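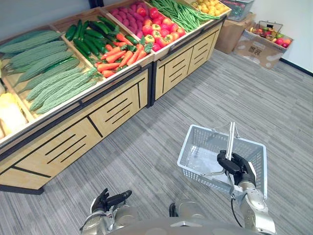

Bitter melons, cucumbers and carrots on the slanted front of the produce stand at Bollier.

Home Shops Makers Interviews Archive Contact

November
By Evie Cropper

Young-sook Ok has been stacking vegetables for 41 years. She started in her aunt's grocery store, ran the produce department at a supermarket, and now works for Bollier, a small company that builds wooden stands for grocers. Her job is to work out what goes where before a stand is delivered, and then to show the store's staff how to keep it that way.

We talked in the Bollier showroom, where a stand was set up on gray carpet with a full load of vegetables and fruit. The company uses model produce there. Ok picks the pieces herself.

"The real thing would be soft in three days with the heating on," she said. "And I need the same carrots every time. If I move the carrots and the stand looks better, I want to know it was the move."

The stand is light wood with black trim, with open compartments along the top. I asked why they slant.

"So you can see the back row. On a flat table you see the front of the pile and nothing else. People take from the front, the front gets low, and the whole thing looks picked over by lunch. On a slope it comes down a little as they take it. You still have to fill it up, but it's not as sad."

She doesn't like too steep a slope. Tomatoes roll, and so do lemons. Bollier's first stand for Zikden, a market with mostly Korean and Filipino customers, had to be sent back to the shop for this reason. "Danilo built it," she said. "It was beautiful, and the tomatoes were on the floor." Danilo Layug, who heads the woodshop, took the angle down and the stand has been in use since.

Bitter melon has the near end of the showroom stand, with cucumbers next to it. I said I would have kept two green vegetables apart.

"Everybody says that. But they're not the same green. Bitter melon is pale and bumpy, the cucumber is dark and shiny. Put them side by side and you see each one better. Also, the person who buys bitter melon is often a person who buys cucumber. I watched this for years. They come with a dinner in their head."

The carrots come next, and she leaves their tops on. She was firm about that. Customers look at the leaves to decide how old a carrot is, she said, and a bunch with limp tops should come off the stand first thing in the morning. She doesn't mind if the carrots point every which way. "Cucumbers I stack. Carrots I let fall. If you make everything neat, people are afraid to touch it. I had a young man at Ryu who lined up his carrots like pencils. He was so proud. He sold maybe half of what he sold before."

She lays bitter melons lengthwise, in rows, so the ridges don't scrape against each other. Sweet potatoes she packs close. They are heavy and can take it, she said, and the color is stronger when there are no gaps.

I asked where most stores go wrong.

"The basket," she said. "They put the baskets at the door and forget about them. But the basket is the reason you stop. You have it in one hand, you pick with the other. If the basket is too deep, you drop the tomato in and it bruises. If the handle is stiff, you have to put it down on the floor, and when you bend down you are finished looking. I tell them, go stand in front of your own shelf with a basket and buy supper. Most managers have never done it."
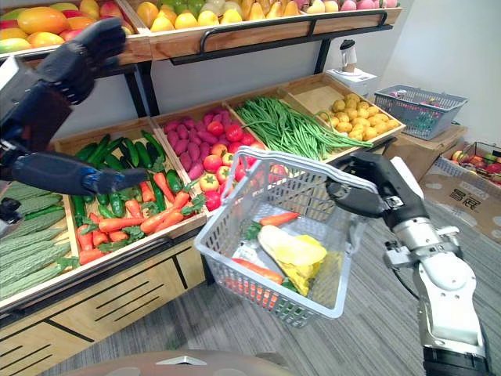

Fruit goes on the upper tier when she has the choice. Mangoes are her favorite thing to put up there. A crate of them with red, orange, yellow and green all mixed will bring people over from the other side of the store, and she never sorts them by color. Lemons go beside the mangoes. The tier has a black metal rail along the front, and I asked whether customers complained about reaching over it.

"Some. Short people, like me. But you put round fruit up high with no rail and see what happens. The rail was my idea, so I defend it."

How high the tier should be is a longer argument. Ok wants the front edge at 48 inches. Tae-yang Yang, who handles Bollier's sales, says stores ask for it higher so they can fit more crates below. They have built both. She says she can tell from the leftover fruit at closing time which kind a store bought.

The wood is another matter people ask about. Metal wipes down faster, and the larger chains mostly buy metal. Bollier made a steel unit once, for a store called Fuva, and Ok did the layout. She said it worked well enough and she didn't enjoy it. "Yellow fruit looks cold on steel. On wood it looks like somebody brought it in."

She keeps her layouts in notebooks, drawn in colored pencil, one page per store. There are more than 400 pages. She doesn't copy them from one store to the next. A place near a school needs pears down low and apples by the register. A place where people shop after work needs the supper vegetables on the side that faces the door, so they can be in and out.

Before I left I asked what she does in other people's stores, on her own time.

"I fix them," she said. "Just the front row. My daughter won't go shopping with me anymore."

Comments

Ha-rang Min
I worked produce for six years and she is right about the carrot tops. We were told to twist them off to save space and people stopped buying them. Nobody upstairs connected the two.

D. Layug
For the record it was four tomatoes.

pearl_st_grocer
What angle did you end up with after Zikden? We're building our own and I've got scrap wood crates I'd like to use for the lower row.

Tae-yang Yang
@pearl_st_grocer Send us the inside depth of your crates, it depends on that. Young-sook will want to know what you're putting in them too.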